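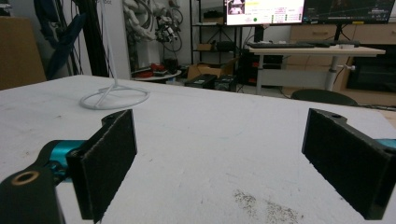
Kokitz, Dolenham site
Minutes of the staff meeting on the Ambrosio project

Held on Thursday, 2:00 p.m., in the upstairs meeting room
Present: site management, the hanging and tagging team (both shifts), two works council members, the engineering group, one representative of Porido by telephone
Excused: night warehouse, purchasing
Minutes: site office

1. Opening and minutes of the last meeting

The meeting was opened at 2:05 p.m. The minutes of the last meeting were accepted with one correction. Under item 4 it was written that the hanging team "agreed" to the recordings. The team asked to change this to "was informed of", and the change was made.

The works council asked that questions from the floor are written down also when there is no answer to them yet. This was accepted and is done below.

2. State of the recordings

The engineering group reported. Until the end of last week, 935 recordings of the rack task were accepted and 111 were sent back by Porido. In most of the ones sent back, one of the marker plates was turned away or covered by a sleeve for too long. A smaller part was sent back for the reason that the item was dropped and the person picked it up with the fingers and not with the gripper.

The people who record said that they did not know this second rule. Porido answered that it is in the written instructions. It was found that the instructions at the table are an older version, which does not have this rule. The engineering group will print the new version and put it at the table before the next morning shift.

A question was asked if a recording sent back counts as work done. Management confirmed that the time is paid in the same way, and that no list is kept of who made which mistake. The works council wishes to have this in writing.

3. The work at the recording table

The team reported on how the work feels in practice. The main points were:

The grippers are not heavy when one takes them up, but after an hour the right wrist is tired, more than from the normal hanging work. In the normal work the hand can rest between two pieces. With the grippers people tend to hold on also in the pause.

The cable on the gripper pulls when the arm goes far over the board. Two colleagues asked for a hook or a clip on the edge of the table.

The felt on the pads holds fabric well. With smooth hangers and with the thin wire of the rack it is more difficult, and one must close slowly.

The foam board and the table become dirty and nobody is sure who has to clean them. It was agreed that the person who finishes the shift wipes both. Only a dry cloth is to be used on the board.

There is too much lying on the floor behind the tables, cables above all. The works council asked for cable covers on the way to the stool. Engineering said that the covers are ordered, but could not give a delivery day.

After discussion it was decided that no person records for more than one hour without changing to other work. The time for putting the two grippers on and checking them, nine minutes at present, is counted as a part of this hour.
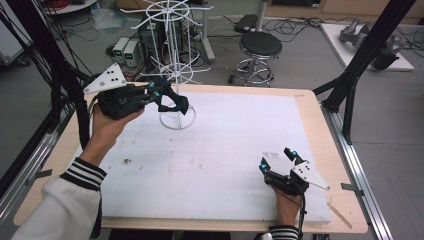 4. What changes for the hanging team

This item took the longest time.

Management presented the plan for the autumn. One robot cell will take over the hanging of soft items on the small wire racks, in the day shift only. Large racks, mixed orders and everything with a price tag on a string stay with the team. Management said that no position at Dolenham will be cut on account of the cell before the end of the trial, and that the 18 colleagues in the hanging team keep their present contracts and their present pay group.

The team asked what will happen after the trial. Management said that it can not promise this today. Several colleagues said that they find this answer not enough, and one colleague said that it is strange to teach a machine your own work with your own hands and then to wait for what it will mean for you. It was asked to have this sentence in the minutes.

Another colleague said that she would be glad to give away the small racks, which are the worst for the neck, and that she is more afraid of getting only the difficult orders all day. The shift leaders agreed that this is a real point. With the small racks gone, the easy part of the day is gone too, and the present target per hour was made for a mix of both. Management will calculate the target again together with the shift leaders. Until this is finished, the target is not used for the bonus.

Who will look after the cell was also discussed. Management wants to train people from the team for this and not to hire from outside. The training would be given by Porido, in working time. The works council asked that the places are announced on the board by the canteen, so that both shifts can see them, and that recording experience is an advantage but not a condition.

5. Use of the recordings

The works council asked who can see the recordings. Porido explained that they are kept for the training of the cell and are checked by its own staff. Hands and sleeves can be seen in them. The council asked about voices. Porido was not able to say if sound is stored and will answer in writing.

Taking part in the recordings stays voluntary. A colleague who does not want to do it tells the shift leader, without giving a reason.

6. Open questions from the floor

Will the cell be stopped when a person is working on the rack next to it, or only slowed down?
Is there extra pay for the colleagues who record?
Can left-handed colleagues change the sides of the two grippers?

The first question goes to Porido, the second to management. The third will be tried out by engineering.

7. Next meeting

In May, same room. The shift leaders will tell the day to their teams. The new calculation of the target will be sent out before it.

The meeting was closed at 3:40 p.m.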